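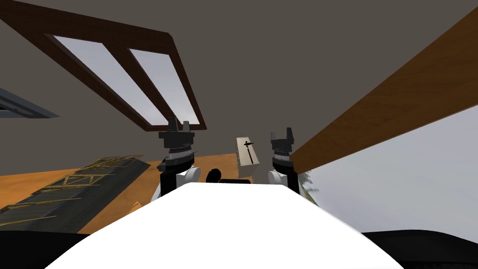 Chapter 7
Parallel Grippers and Wrist Cameras

7.1 Scope of the chapter

The previous chapter dealt with the arm as far as the wrist flange. This one deals with what is bolted beyond it. By the end, the reader should be able to choose a finger length, set an opening width, mount a small camera behind the palm, and check all of these in simulation before cutting any metal.

The running project is the Calado, a two-armed mobile machine suited to a home garage or a shared workshop. It was first drawn up by Kazimiera Olszewski for the members' workshop at Plandholm, and the part numbers used here are hers. Readers building a single arm may follow the same steps and leave out section 7.6, which covers keeping two arms clear of each other.

Tools needed for the bench work are a vice, a set of hex keys, a steel rule and a spring balance reading to 30 newtons. The simulated exercises need only a computer and the Zerkgate model files.

7.2 Terms

Finger: a rigid member carrying a contact face.
Stroke: the full travel of one finger, from closed to open.
Opening: the distance between the contact faces at a given moment.
Palm: the fixed body to which the finger slides are attached.
Tool point: the point midway between the fingertips, used as the reference for all motion commands.

7.3 The view from the wrist

A camera fixed behind the palm moves with the hand, so the palm and fingers keep a steady place in its picture while everything else shifts.
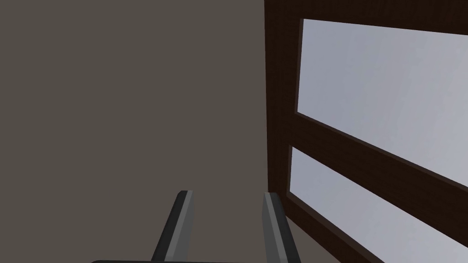

Finger finish affects how well a vision routine can find the tool point. A single dark colour is cheap to apply but tends to merge with dark timber or shadow. On the simulated hand the outer sides are dark and the inner faces a paler grey, and it is the inner faces that stand out from the brown wall. The same arrangement should be copied on the built fingers: paint the outer sides matt black and leave the contact faces light.

Glazing needs separate treatment. A pane may return little or no depth reading, and a planner working from depth alone can treat it as open space. In the model files each pane is given a solid collision surface. In a real workshop, windows and glazed doors must be measured and entered by hand.

7.4 Setting the opening

Filipa Simões tested the first pair of fingers through 1,000 open and close cycles at the bench. Wear appeared first in the slide bushes. Check these for play before adjusting the opening, and replace them in pairs.

Related sections
6.4 Wrist flange and cable routing
6.5 Calibrating the joint zeros
7.6 Keeping two arms clear
8.1 Control boards from Naswood
Appendix C Calado parts list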